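Firnmont Works and Access Advisory Group
Minutes of the October meeting
Held in the lower meeting room, Firnmont Civic Building, 4 pm

Chair: Sinéad Fitzgerald
Present: members as per the attendance sheet; the Roads Superintendent; the Parks Coordinator; the Procurement Officer
Apologies: the Accessibility Adviser (written comments received and tabled under item 4)

1. Opening
The Chair opened the meeting at 4 pm and noted that a quorum was present.

2. Minutes of the previous meeting
The minutes were accepted with one correction. Under item 5, "kerb ramps" should read "kerb ramps and driveway crossings". Carried.

3. Business arising
The Parks Coordinator advised that the weed spraying schedule had been revised and would be circulated with the next agenda. The matter of the bus shelter lighting was held over.

4. Review of the Nurico Drerna road survey unit
The Procurement Officer presented the written offer from Nurico for the Drerna, a small wheeled robot that travels along a road or footpath and records the condition of the surface from close to the ground. The offer is for the base kit at $3,199, made up of the unit, one battery, a charging dock and the reporting software for the first year. A second battery is priced separately. Freight is not included and the supplier is to be asked for a figure.

The Roads Superintendent spoke to the need. Surface inspections are at present done on foot or from a slow vehicle, and defects are written up by hand. Results differ from one inspector to the next. A low recording position would suit fine cracking and surface wear on concrete, where a view from a vehicle window is of little use. It would also suit the joint between the road edge and the verge, where slabs break up and settle at different heights.

Members raised the following matters.

Range. The supplier states 200 metres from the operator in open ground. The Superintendent asked whether this holds beside walls and under heavy tree cover, as many of the older streets have both. The written offer does not say. The Procurement Officer will seek an answer in writing.

Obstacles. The unit is described as able to cross loose stones and leaf litter. It cannot climb a full kerb and would have to be lifted onto raised footpaths by the operator. The Accessibility Adviser's comments supported its use on footpaths, provided it is withdrawn whenever a person using a wheelchair, frame or pram needs to pass.

Traffic. It was agreed that the unit must not be used on an open road without a second staff member acting as a spotter. The Chair asked that this be written into the operating procedure before any purchase, and that motorcycles and bicycles be named in it as well as cars.

Privacy. A member asked what would be done with recordings that take in house fronts, gates or passers-by. The Superintendent replied that only the surface record is wanted for maintenance purposes. The Procurement Officer will confirm where recordings are stored, how long they are kept and who can open them.

Software. Defects are marked by the software and must then be checked by a person. Members were of the view that no repair should be scheduled on the software's marking alone. The renewal price after the first year was not stated in the offer.

Comparison. A brochure for the Ravn unit was tabled. It is a larger machine that needs a trailer, and no price had been supplied. Members agreed to take it no further at this stage. One member asked that the brochure be kept on file, and this was noted.

Moved that the group recommend a trial of the Drerna for 6 weeks on 4 streets, to be chosen by the Roads Superintendent, with at least one to have a broken concrete edge and a grass verge, and that no order be placed until the trial report has been received. Seconded. Carried, with one member abstaining.

Actions
Procurement Officer: written answers from Nurico on range, freight, storage of recordings and renewal price.
Roads Superintendent: list of trial streets and draft operating procedure.
Parks Coordinator: advice on overhanging branches along the trial streets.

5. General business
The Chair reminded members that claims for travel must be lodged with receipts. The request for a new notice board was referred to the Facilities Officer.

6. Next meeting
To be held at 4 pm in the same room. The draft operating procedure will be sent out with the agenda.

The meeting closed at 5.40 pm.

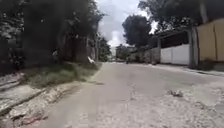
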